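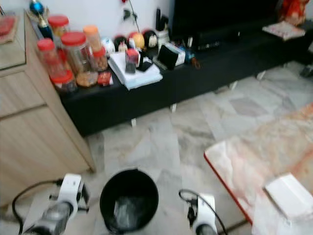
Koltalex season tickets – transfer after renewal?

Delphine Hutchins
I renewed two football seats in section 33 on 2022-08-01. The Koltalex account still shows last year's row. Can I transfer one seat before the row updates?

Yazzie
No. Transfers stay locked until the new row posts. Log out, clear the app cache and check under Renewals – the Home tab lags.

Honent18
Mine took all of August. Call the ticket office.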